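Pludeck open day: your questions, answered without the brochure

Is it worth going?
If you work with sorting or packing, yes, for an hour. If you want to see a robot run a warehouse, stay at home.

When do the demonstrations run?
Every 45 minutes from mid-morning, in December only. Each one lasts 7 minutes, and a good part of that is talk.

Does the arm really work by itself?
Istari, who wrote the software, say so. A member of staff stands next to the stop button and a laptop throughout. Ask what the laptop is for. We got two different replies.

What about the 3748 successful picks on the poster?
Ask how many attempts there were. The poster doesn't say, and it doesn't say which objects were used either.

What does it handle?
Small rounded things, moved between shallow dishes on a grid mat. It's a tidy job on a plain surface, and you should be careful about guessing from it how the arm would cope with a crate of mixed fruit.

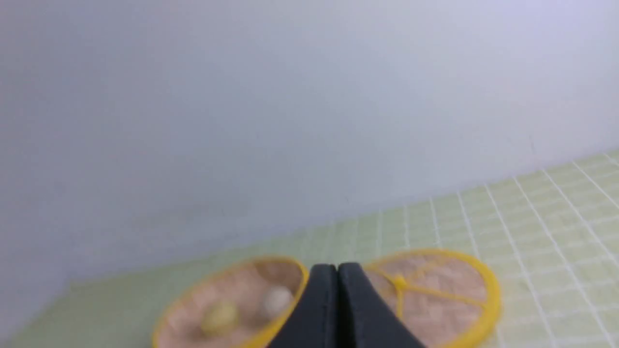 The gripper between the two yellow-rimmed dishes, one with two small objects in it, the other empty.

Can I bring my own objects?
We asked. They said "perhaps next year".

Is there a price?
Not on the stand. Ferraro handle sales and will ring you if you leave a number, so think before you do.

Where do I go?
Hall entrance, stand 1411. Parking is free.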